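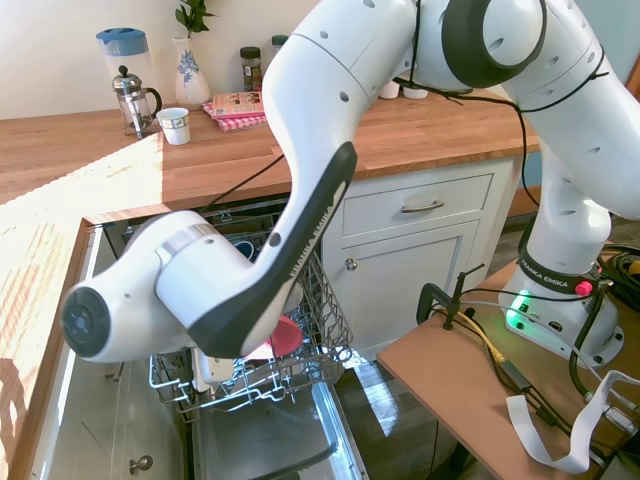 I've oiled my kitchen worktop with all sorts over the years, and Stekine's hard wax oil is the first one I've gone back to the shop for. Butcher block is lovely stuff to live with, but it does ask for looking after, and mine had got to that thirsty, greyish stage where every mug leaves a ring. The worst place for it is the stretch over the dishwasher. Open the door with the lower rack pulled out, a red dish standing in it, and all that steam goes straight up under the wooden counter. So that was where I started!

The tin says two coats. I did 3, with the last one on the underside of the front edge as well, lying on the floor with a head torch (do this before supper, not after). It goes on thin, much thinner than the Gaklow oil I used before, and you need far less of it than you think. I put it on with a lint-free cloth, left it 10 minutes and wiped off everything that would come off. The Gaklow always stayed tacky for days. With this I was making toast on the worktop the next morning, and the smell had gone by lunchtime.

The colour is what won me over. It brings up the orange and brown streaks without turning the whole lot yellow, and the shine is very gentle, more like a well-used chopping board than varnish.

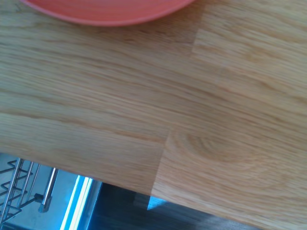 Pale wood, fine grain and a soft gloss, with a pink plate at the back.

Grumbles: the lid is a pig to get off, and the tin rusts round the rim if you keep it in a damp shed. I'd also like a smaller size, as I've got loads left over. I'm planning to try it on the Allinwood bench in the hall, which is oak and has never had a drop of anything.

Water still beads nicely by the sink, and I finished the job back in April. Tea wipes off. Beetroot needs a bit of a rub. I paid more than I would have for the Tlapale one and I'd pay it again.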